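Mesa de jantar Skonaretti: avaliação após uso diário

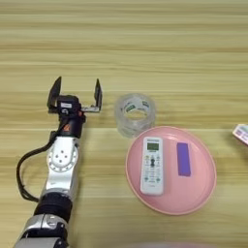

Última alteração: 2024-08-23

Comprei a mesa na Usside em abril e paguei 238 euros, com entrega incluída. A montagem levou 17 minutos e a chave vem na caixa.

O tampo é de madeira clara, com veios bem marcados. Risca com facilidade e pede base para panelas. Limpo com pano úmido e sabão neutro.

As pernas ficam firmes em piso plano. No meu, tive de calçar uma delas. A Garg, mais cara, traz pés reguláveis.

Para quatro pessoas chega bem. Com seis, fica apertada.

Nota: 9 para o tampo, menos para as ferragens.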